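Looking after one gripper: notes for the Lendell evening
Solène Maillard, September 18, 2021

Slide 1. Say hello, thank Grivley for the room and the very good biscuits. Explain that I look after one arm, with one gripper, and that tonight is all about its fingers. If anybody came for the big welding cells, they are welcome to stay and be disappointed with the rest of us!

Slide 2. How the cell is set up. The arm lives at our Ferrand workshop, bolted beside a stone-topped bench. Mention the wrist camera early, as I always forget and then people ask. Tell the story of the first week, when I tightened everything twice and still managed to leave a cable pinched (keep it short, I went on far too long at Jikberg).

Slide 3. The log. We write down every cycle, and we had reached 3098 when I put these slides together. Fingers come off for a proper look every 1000. In between, a wipe with a soft cloth and warm water, nothing stronger — I did once try the stuff from under the sink and regretted it.

Slide 4. Changing the fingers. Arm parked, power off, air off, and the key in my pocket. Undo the left one first and lay the screws out in order. Clean the seat before the new finger goes on, however clean it looks. Do them both up by hand, then go round again with the small driver. Pause here for questions, there is usually one about glue.

Slide 5. The wrist view with the fingers open. I do this check over bare stone, with nothing to pick up, and look at whether the tips sit level with each other. Let people look for a moment before talking.

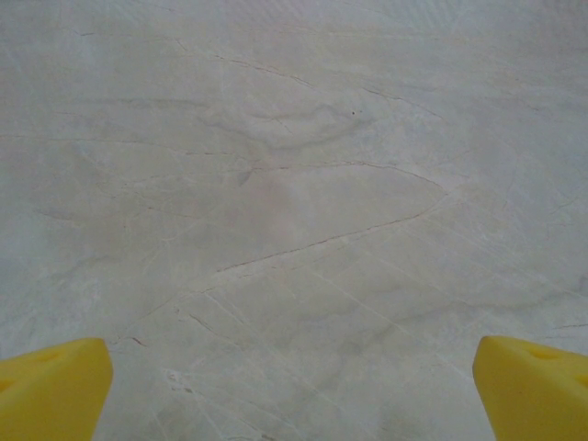
Slide 5: both yellow fingers over the pale bench top, tips at much the same height.

Point out the shallow oval dip on top of each finger. I look there for grit when I do my wipe, and a cotton bud does the job nicely. Somebody will ask about the long dark line across the middle, so say that it is a vein in the stone and move on.

Slide 6. Closing up. Run 10 slow open-and-close cycles with a hand near the stop button, then sign the log. Spare fingers are in drawer 123, and please do put the label back afterwards. Questions, then tea.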